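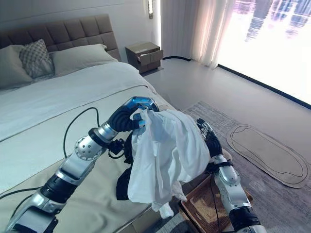
## ¿Sirve de algo pagar sábanas de muchos hilos?

**begosoto**
Me quieren vender un juego de Flodura por 83 euros porque «dura el doble». ¿El doble que qué? El mío de mercadillo me costó 13 y va para el sexto año. ¿Alguien nota la diferencia o es cuento?

**tzavaras_s**
Cuento, casi todo. Suman los cabos retorcidos y les sale el número que quieran. Mira el tejido y el largo de la fibra, si es que lo ponen.

**Lorcan50**
No estoy de acuerdo. Tengo unas Lindqvist de percal desde hace años y ni una bolita. Las baratas se me rompían por los pies.

> ni una bolita

**begosoto**
¿Y las lavas igual que las otras? Porque si a unas las mimas y a las otras les metes 60 grados, la comparación vale poco.

**Lorcan50**
Vale, las buenas a 40 y sin secadora – ahí me has pillado. Pero el tacto es otro.

**kokkinos_t**
El tacto de tienda es apresto. Lávalas tres veces y luego me cuentas. Yo compré unas de 46 euros en Cerkow y encogieron tanto que la bajera ya no entra en el colchón.

**tzavaras_s**
Eso es el algodón sin preencoger, da igual el precio. ¿Las devolviste?

**kokkinos_t**
Lavadas no las admiten. Las uso para tapar el sofá cuando pinto.

**begosoto**
Pues me quedo con las mías hasta que se transparenten.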